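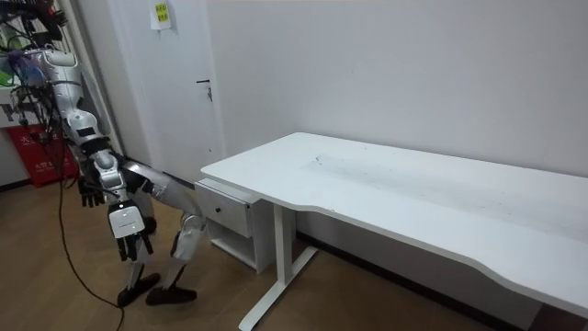 Seed sorting goes faster if you match the surface to the seed, and I should have put that in the notes I sent out in the winter. Onion, leek and poppy are dark and small and they show up well on something pale. A white desk like the one in the photo suits them, and you can see every bit of chaff. Squash, pumpkin and pale beans are the opposite. For those I put down a dark green tray or the back of an old navy place mat. Parsnip is awkward on anything because the seeds are flat and papery and lift off the surface if you breathe near them.

I'm answering Rob's message below, and I've tried to take his questions in order. Some of this will be old news to those who have been on the Karklow list for a while.

> Hello all,
>
> I have saved seed for the first time this past year and I now have
> eleven envelopes and a shoebox and not much idea what to do with
> them. Four questions if anyone has time.
>
> 1. How clean does it need to be before it goes in the exchange?
> I have lettuce with a lot of fluff still in it.
>
> 2. The Entili beans rattle in the jar but when I press a thumbnail
> into one it leaves a mark. Is that dry enough?
>
> 3. Do I need to do a germination test on everything? I don't have
> that many seeds of some of them.
>
> 4. I grew the Hotmont squash and also a zucchini, two beds apart.
> Can I still offer the squash seed?
>
> I am in the new houses at Prirkitside so if anyone is close by and
> has spare envelopes I would be glad of some.
>
> Rob

1. Cleaning. It doesn't have to look like a bought packet. What matters is that the person who opens it can tell seed from rubbish and can sow it without sowing the rubbish as well. Lettuce fluff is harmless if it's dry. Rub the heads between your hands over a bowl, tip the lot into a kitchen sieve with a mesh that holds back the stalks, and then swirl what came through in a wide shallow bowl. The light stuff comes to the top and you can blow it off gently. Do this outdoors or you will be finding fluff behind the radiator in June. I stop when it's mostly seed.

Tomatoes and cucumbers are different, as they need to be fermented or at least washed well so the gel comes off. If you have tomato seed stuck to paper towel, leave it there, cut the towel into strips, and write on the envelope that it's on paper. It can be sown that way.

2. Drying. No, a bean that takes a thumbnail mark is too damp for a jar. Take them out of the jar today and spread them on a plate or a tray, one layer deep, somewhere with air moving and out of the sun. Give them two weeks and then try again. A properly dry bean shatters if you put it on concrete and hit it with a hammer. If it squashes, it isn't there yet. You lose one bean finding out.

I lost a whole jar of Entili beans my second year by shutting them up too soon. They looked fine until I opened the lid, and then there was no point looking. Since then I keep all beans in paper bags until after the new year and only then put them in glass. When they are dry, a few days in the freezer will kill any weevils. Put them in a closed jar for that, and let the jar come back to room temperature before you open it. Otherwise the moisture from the air settles on the seed and you are back where you started.

Small seeds such as lettuce and brassicas dry much more quickly. A week on a saucer is usually enough indoors with the heating on. Don't use the oven, even on its lowest setting. I know people do it.

3. Germination tests. You don't need to test everything. Fresh seed that ripened on the plant and dried well will nearly always be good enough to pass on. I test anything more than two years old, anything that got rained on at the wrong time, and all the parsnip and onion regardless, as neither keeps.

For a test I use 20 seeds. Fewer than that and one bad seed moves the result too much. Ten will do if you are short, but write down that it was ten. Dampen a paper towel and wring it out so it doesn't drip, lay the seeds on one half, fold it over, roll it loosely and put it in a plastic bag with the top left a little open. Label the bag and not the towel, as ink runs. Then keep it somewhere warm, though lettuce would like it cooler. Mine go on the shelf over the boiler, apart from lettuce, which sits on the hall windowsill. Look at them every couple of days and take out the ones that have sprouted, and write down how many.

Most things will have shown you what they are going to do in ten days. Parsnip and parsley can take up to 30 days, so don't throw the towel out early. I did that with parsley last April and then had to apologize to the person I had told it was dead.

If 14 or more out of the 20 come up, I put it in the exchange with no comment. Between 10 and 14, I write "sow thickly" on the packet. Under 10, I keep it at home and sow the lot in one go to get fresh seed, unless it's something rare, in which case ask on the list first.

4. The squash. This depends on what species the Hotmont is, and the old listing doesn't say. Zucchini is Cucurbita pepo. If Hotmont is also a pepo then two beds apart is nothing to a bee, and your seed is very likely crossed. If it's a maxima you are almost certainly fine. Look at the stem where it joins the fruit. A hard, ridged, five-sided stem points to pepo. A round, soft, corky one points to maxima. If you still have one in the kitchen you can check it tonight. I grew it once, years ago, and my notes only say "good, orange, stored until March," so I'm no help.

If it is crossed, please don't put it in the exchange under the name. You can grow it yourself and see what you get. It should be something edible, but taste a tiny piece raw before you cook any of it, and if it's bitter spit it out and compost the whole fruit. Bitter squash can make you properly ill and cooking doesn't fix it.

Next year you can hand pollinate. Tape a female flower shut the evening before it opens, and tape a couple of male ones too. In the morning open them up, brush the male on the female, tape the female shut again and tie a bit of wool around the stem so you know which fruit it was. It takes five minutes and the only hard part is getting up for it.

A few general things while I'm writing.

The exchange box has 411 packets in it as of this month. A good many have no year on them. Please write the year the seed was harvested, which may not be the year you packed it - I can't test what I can't date, and the undated ones are going to be the first out when I next clear the box.

Name, year, where it was grown, and your initials. If you don't know the variety, put "unknown" and what it looks like. "Unknown climbing bean, purple pod" is a perfectly good label.

I still have most of a carton of small paper envelopes left from when we bought 3,000 of them together. They are the kind with the gummed flap. Fold the flap over twice and tape it for anything as small as poppy, as the corners leak. Rob, I'm over your way most weeks and can leave a bundle at your door if you send me the house number off list.

Please don't send seed in plastic bags unless it's been dry for months.

Birsen

Posted in April, 8:40 p.m.
By Birsen Şimşekoğlu

3 comments

Marjorie T.
Hotmont is a maxima, or mine was. Thick corky stem and big pale seeds. I can look out a couple of dried ones if Rob wants to compare.

Rob
Thank you, this is very clear. Stem is round and corky so it sounds like Marjorie is right. Beans are out on a tray. House number sent.

dkp
For the parsnip problem, I sort it in the lid of a deep cookie tin. The sides stop it from blowing about. Is anyone holding leek seed from last year? I need enough for one short row.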